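Linen duvet covers that don't shrink: what are you using?
Posted by Hugo Huet, September 8, 2025
13 replies | 61 shares

I bought the Pluswood stonewashed linen cover in July, queen size, in the oatmeal color. After two washes it is short enough that the comforter bunches at the foot. The tag says cold wash, tumble low, and I did both. Is there a linen cover that stays the size it says on the package, or should I go back to cotton?

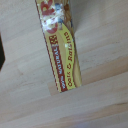

Re: Linen duvet covers that don't shrink
marlowe_k

Did you line dry it even once? Tumble low in my dryer is still pretty hot. I have the same Pluswood cover and it has been fine on the rack. I do buy a king cover for a queen comforter, though, so I may not notice.

Re: Linen duvet covers that don't shrink
threadbare

Line drying helps but he followed the tag. If the tag says tumble low then it should survive tumble low. I'd send it back. Mine went back with no argument, and I got everything but the shipping.

I replaced it with the Vostidwood one. Heavier, buttons instead of ties, and it came prewashed. I measured it before and after the first wash and lost half an inch on the long side. The color is a little more yellow than the website shows.
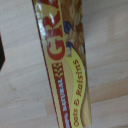
Re: Linen duvet covers that don't shrink
pillowfort30

I disagree on Vostidwood. The buttons came off mine, two in the first month, and the thread they use is thin. For that money I shouldn't be sewing.

Tian makes a linen and cotton blend that I like better. It wrinkles less and it has corner ties that hold. People who want the rumpled look won't care for it. I wash it at 30 and hang it over the shower rod.

Re: Linen duvet covers that don't shrink
threadbare

A blend isn't linen. He asked about linen. I sewed one button back on in a year, so maybe you got a bad batch.
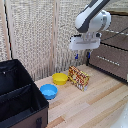

Re: Linen duvet covers that don't shrink
Hugo Huet

I'm fine with a blend if it fits. Pillowfort, does the Tian one come with shams, or are those separate? We have two Euro pillows and I'd like them to match.

Re: Linen duvet covers that don't shrink
pillowfort30

Separate. The set I got has standard cases only. The Euro shams have a plain flange, no ruffle, and the white matches the cover. The gray was off by a shade.

Re: Linen duvet covers that don't shrink
marlowe_k

Civo had theirs at 20 percent off when I looked this morning. All linen, zipper closure. I haven't owned one so I can't tell you about shrinking. Check the return window before you wash it.

Re: Linen duvet covers that don't shrink
Hugo Huet

Sending the Pluswood back and ordering the Tian in white. I'll measure it before it goes in the wash and post both numbers.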